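Wrist camera loses the world when there's cloth in the way. How do you handle it in the state estimator?

By Mio Kobori
10/18/18
Print | E-mail | 24 shares

Hi all! I've been having a great time getting our laundry stack (we call it Ollmont) to do whole loads, and I'm finally stuck on something fun. The wrist cameras do visual tracking against the room between grasps, so we can correct for small base shifts. It's lovely with an open view, and then a towel or a jacket comes into it and the pose starts to wander.

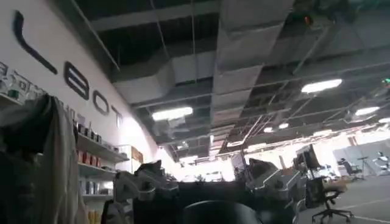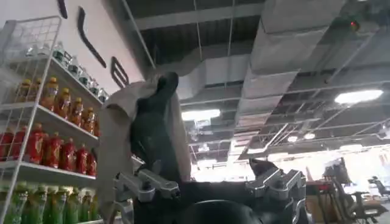
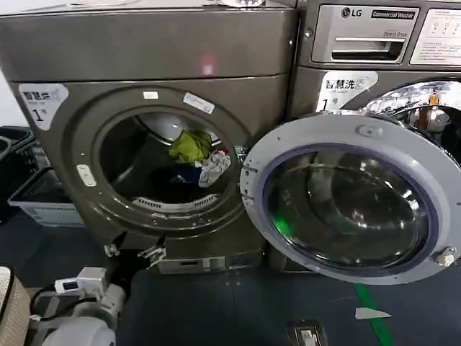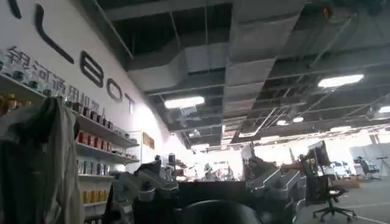
First, second and fourth are wrist views with fabric in them, third is over at the washers.

The tracker picks corners on anything with texture, so folds in the fabric get used as if they were part of the room. I log every feature track, and on one bad run 1,785 of them were on cloth! When the cloth swings, the estimate swings along with it, and the planner (Vorkadley, our own thing on top of a sampling planner) replans toward a door rim that it thinks has moved. I've tried turning the outlier threshold way down, but then it throws out good points on the wall shelving too. Has anyone solved this without training a whole new segmentation net?

3 comments | Share

Ignacio Quintana

Oh, I love this problem! We spent most of last December on the same thing. A few things that worked for us:

Don't let the wrist camera vote alone. You have joint encoders, so you already know very well where the wrist is relative to the base. The only unknown is the base, and that moves slowly. Put the base pose in a filter with a stiff motion model and let the wrist view nudge it. A swinging towel can't drag it far that way.

Second, use depth if you've got it. Anything closer than the length of the longest item you handle gets masked before feature detection. It's crude and it took me an afternoon, and it removed nearly all of our cloth tracks. You will lose the near shelves when you're reaching right next to them, so switch the mask off when the gripper is empty and the fingers report closed. A coat hanging on its own near the arm will still get through then, but it's usually still enough that the filter shrugs.

Third, look at the ceiling! I see ducts, beams and light panels in your wrist views. Those don't go anywhere, and straight edges are a dream to track. Just clamp the exposure or the panels bloom and the edges creep.

I'd also freeze the goal once the arm is committed to the drum. Replanning every cycle at a door rim is asking for jitter. We went to one replan per approach and then force control for the last bit.

7 comments | Share

hitex24

just lower the gain. mine was at 100 and I put it at 81 and it stopped shaking

1 comment | Share

Mio Kobori

Ignacio, the depth mask is in and the tracks on the towel are gone! So much fun to watch the plot go flat. I haven't done the ceiling edges yet, that's next. hitex24, gain on which loop? Ours isn't shaking at the joint level, it's the goal that moves.

Share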